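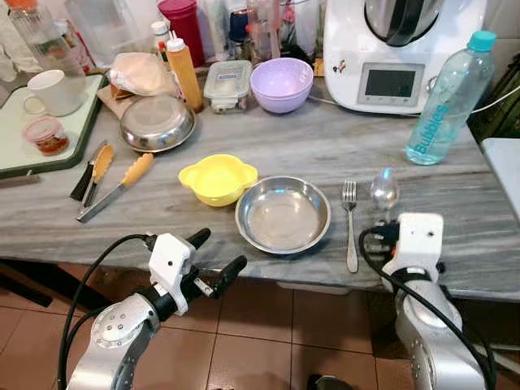
Residents of Ranlow who want to put food scraps out for collection will be able to do so from September, when the town extends its composting service to every household inside the Brinmont Road loop. Until now the pickup has covered only the streets nearest the transfer station. The town says no special equipment is needed in the kitchen, and that a small bowl on the counter, like the bright yellow one beside the steel plate, will hold the peelings from a typical meal until they can be carried out to the bin.

Each home on the new route will get one lidded outdoor bin and a printed sheet listing what can go in it. Fruit, vegetables, bread, rice, coffee grounds and eggshells are accepted. Meat and bones are accepted too, a change from the first stage of the service, when the town's composting site could not handle them. Liquids, cooking oil, pet waste and plastic bags of any kind are still not allowed, including bags sold as compostable.

The scraps will be trucked to the Trevaskis yard on the east side of town, where they are mixed with leaves and wood chips and left to break down for 90 days. The finished compost goes first to the town's parks and school gardens. Whatever is left over is offered free to residents at the yard gate, with a limit of 2 tubs per household per visit.

Collection will be weekly and will start at 7 a.m. Bins should be at the curb before then, with the lid closed and the handle facing the street. Crews will not go back for bins put out late. Those left at the curb overnight after pickup may be tagged with a reminder, but there is no fine.

The service has been paid for so far out of the general sanitation budget – the same money that covers leaf pickup and street sweeping. Households on the new route will pay $3 a month, added to the water bill. The charge will not apply to anyone who opts out in writing before the first collection. People who already compost in their own yards can keep doing so and do not need to tell the town unless they want to avoid the fee.

Apartment buildings are being handled separately. Owners of buildings with shared trash rooms have been asked to choose between one large bin per building and a set of smaller ones. So far 77 buildings have replied. Mollosance, the hauling company that runs the existing route, will also run the new one, and will deliver bins street by street starting at the north end of Brinmont Road.

Bins that arrive damaged can be exchanged at the Trevaskis yard during normal opening hours. Replacement sheets are available at the town hall front desk and at the library.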